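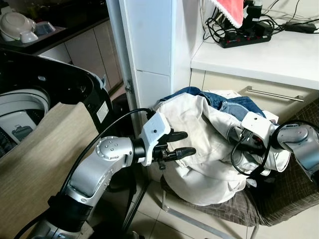
**Dilmont opens shared laundry room for tenants in Grondarcombe**

Grondarcombe, 8/1/25 — The housing company Dilmont has opened a shared laundry room on the ground floor of its building in Coetzee Street. The room is free for all tenants and serves 40 flats.

Until July, many tenants had to carry their washing to the launderette near the station, which has now closed. The new room has two washing machines, a sink and chairs where clothes can be put down before they are washed or folded.

"Jackets and jeans are heavy when they are wet, and small flats have no good place for them," says Wayne Turcotte, housing manager at Dilmont. "We wanted a room where people can do the whole job, from sorting to folding."

The work was done by the local firm Onitz and took around 107 days. The old water pipes were changed at the same time — this was the longest part of the work.

Tenants can book the room for two hours at a time, with the list on the door or at the Dilmont office. Washing powder is not provided. Tenants are kindly asked to empty all pockets and to take their clothes home when their time is finished.

Press contact: Wayne Sawatzky, Dilmont, Grondarcombe office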